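Saturday, September 4, 2021
Bench 2, teleop, wooden stand task

Normunds in from nine, me from ten. Plan was to get a clean set of demonstrations on the stand before Prasert needs the arm back on the Ravmont job.

Started with hand guiding, same as in April. Put the arm in free drive and walked it through the approach. The big motion is fine this way. The last bit is bad. With a hand on the wrist you push the tool sideways without meaning to, and the recorded path has a little hook in it just before the end. Played one back and the hook was there, so the arm copies it faithfully. Did 5 of these and stopped. Kept the files but marked them as hand guided so they don't get mixed in.

Switched to the Proltedus controller. Scale was still at the setting Prasert uses for large moves, and everything felt twitchy. Turned it down to 4 on the dial and it was much better. Note for Prasert: I did not put it back.

Normunds drove first, working from the wrist view only, with his back to the bench. We agreed on this after the last round, when I kept looking up at the table and making corrections the wrist view gave no grounds for. He was slower than me but his paths are smoother. Two habits to watch, one each: he pauses a long time before closing, and I reopen the fingers a little on the way in. Both show up in the gripper trace.

Got 12 runs by lunch. Threw out three of Normunds's (clutch slipped, he lost his place and backed out) and one of mine where I bumped the base and shifted it. The rest are on the Nodley drive under today's folder.

Lag: felt it twice, both times when the video upload was going. Paused the upload and it went away. Log buffer is capped at 3,000 rows and a slow run fills it, after which the early part gets overwritten. Raised this with Adomaitis before. Until there is a fix, start the log after the arm leaves home — not before.

The afternoon was about the approach. From the wrist, the pole runs up out of view, so the operator has only the lower part, the peg and the base to line up on. I had been centering on the peg. Normunds centers on where the pole meets the base, and I think he is right, as the peg sticks out at an angle and pulls you off to one side. Changed over to his way after the break. The view below has the pole still well over toward the left finger, and the tip close to the front of the base.
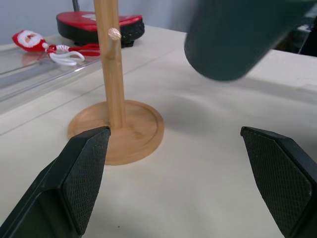 Wrist view, fingers open, stand off-center to the left. Green cylinder upper right.

From a position like this the correction is a small move left, then forward. Coming forward first puts the left tip at risk of touching the rim. Told Normunds to call it out loud when he makes the sideways move so I can put a marker in the log. Worked well enough, a few markers are late.

The table cover has slight wrinkles. Want it pulled flat before Monday so the base sits the same way each run.

Still to do:
Trim the long pauses from Normunds's runs, or ask Prasert if he wants them left in.
Second operator for the same start positions.
Write the controller scale into the run header. I keep forgetting it.
Recheck wrist camera mount screws.

Arm parked and powered down at the switch. Controller is on charge.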